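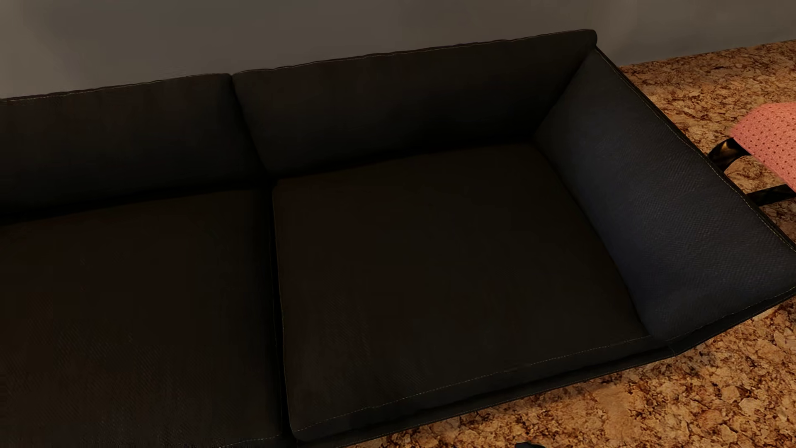 Handout 4: Notes on the Dritel open day

Read before the seminar on Saturday. Bring it with you, as spare copies have a way of becoming coasters.

1. Where we went and what we were promised

Dritel's open day was billed as "robots at home". Most of us expected a robot and a home. We got a long room above the Fillgate trading estate, with folding chairs, a tea urn and a large screen on which a simulated living room was running. The real machine, the Marchal, came out after lunch. The morning belonged to the simulator, which is called Jivlow and which does most of the work in any case.

2. Why the sofa matters

The first stop in the demonstration was a very dark sofa against a plain wall. There was some muttering at the back. People had come by coach.

The presenter's point was a good one, though. Dark upholstery is hard on a vision system. Look at the crease between the two back cushions and the long gap between the seat cushions. You know where one cushion ends and the next begins, partly because you have lost keys down a gap like that. The software has to work it out from a fine line of stitching and a small change from brownish black to another sort of black. The armrest is kinder, being a dark slate blue with a weave you can see.

The floor is the opposite problem. It is all tan and orange flakes with dark veins, so there are edges everywhere and hardly any of them mean anything. A program that goes looking for edges will be very happy down there and learn nothing.

Terms to know:
Contrast: the difference in brightness or colour between neighbouring areas.
Occlusion: one thing hiding part of another. Find the upper black support by the pink piece of furniture, whose lower end goes behind the sofa arm.
Clutter: detail that is of no use to the task. Ask anyone about the floor.

3. What Jivlow does all day

The task set for the Marchal is "find the cushion, put something on it, leave the furniture as you found it". In Jivlow this is tried 2000 times a night, with the lighting and the colours changed between tries. We were told that more than 700 of the first night's tries ended with the object on the floor. Dritel put this figure on a slide in large type, and I would like to see the same spirit in your lab reports.

A simulated sofa costs nothing to clean and never goes out of stock. It also has no springs, or none that anyone had bothered with. Keep that in mind for section 5.

4. The afternoon

The real Marchal took 30 seconds to put a folded blanket on a real settee (beige, borrowed from reception). It then stood still for rather longer while a laptop was restarted. The applause came in the wrong place.

Several of you asked why it moved so slowly. It was set to a low speed for visitors. The answer given on the day, "confidence", was a joke, I think.

5. For the seminar

Write half a page on each of these.

a) Choose one part of the sofa that would be easy for a camera to pick out and one that would be hard. Say what you are relying on in each case.
b) The seat cushion in Jivlow is treated as a flat, firm pad. Describe two ways in which a soft one could upset a robot trained on it.
c) Dritel changes the lighting between tries. Suggest something else worth changing, and something that would be a waste of a night.

Marks are for reasoning. A drawing is welcome if it is labelled. Remarks about the sandwiches have been noted and need not be repeated in writing.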